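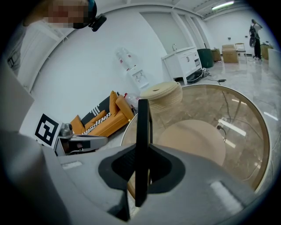 List home | Archive | Threads | By author | Search | Log in

Subject: Re: Glass table – rim, base and what to put on top

Mulugeta Berhe wrote:

> We have a round glass table in the living area, thin gold-toned rim,
> beige round base under the glass. Two questions.
>
> First, every light in the room shows up in the top, and the floor
> shows through as well (marble pattern, polished), so the table never
> looks clean even when it is. Would a matte film help?
>
> Second, we keep a stack of round woven mats on it. Coiled type,
> beige. They have started to leave faint rings on the glass where the
> bottom one sits. Arnel spray takes the rings off but they are back in
> a few days. Is it the mats or the spray?
>
> The sofa next to it is orange with a low frame, so I don't want
> anything tall on the table.
>
> Mulugeta

On the film: I would not. I put Yensuk matte film on a smaller top and removed it after 2 months. It cuts the reflections, but the edge lifts wherever it meets a metal rim, and dust gets into the gap. You also lose the view of the base, and on a table like yours the base is half the design. If you try it anyway, stop the film short of the rim by the width of a fingernail and do not trim it in place with a blade. The coating on gold-toned rims is usually thin and a scratch will not polish out.

A cheaper change is the angle of the light. With a polished floor under clear glass you get two sets of reflections, one from the top and one from below. Moving a lamp removes one set at most. A low-pile rug under the base removes most of the other. Plain, mid-tone, larger than the top. You already have orange and beige in the room, so I would stay away from a third strong color.

On the rings: probably both. Coiled mats are often finished with a light wax or starch size, and it transfers under weight. The spray leaves a film of its own, and the mat prints into that. To find out which:

Wash the glass with warm water and one drop of dish soap. Rinse, dry with a flat-weave cloth. No spray. Put a single mat on one side and the full stack on the other. Leave them for 6 days. If only the stack leaves a ring, it is the finish on the mats. If neither does, it was the spray.

If it is the mats, wipe the underside of the bottom one with a barely damp cloth and dry it flat. Don't soak them, the coils open up and the mat will dome when it dries. I have flattened a domed one under books, but it took a week and the outer coil was never right again.

Clirnus sells clear dots, 1,000 to a roll, which is far more than anyone needs. Four under the bottom mat is enough to keep it off the glass. Felt works too but shows through from underneath.

For height, the stack by itself is fine beside a low sofa. I'd keep it near the far edge so the middle stays open for a tray.

One thing I can't answer is whether the rim comes off for cleaning. On the Giltico tables it is glued. On others it is a press fit and there is a seam somewhere on the circumference. Run a fingernail around it – if you find the seam, post the table's diameter and the thickness of the glass and somebody here may know the part.

Anong Luangrath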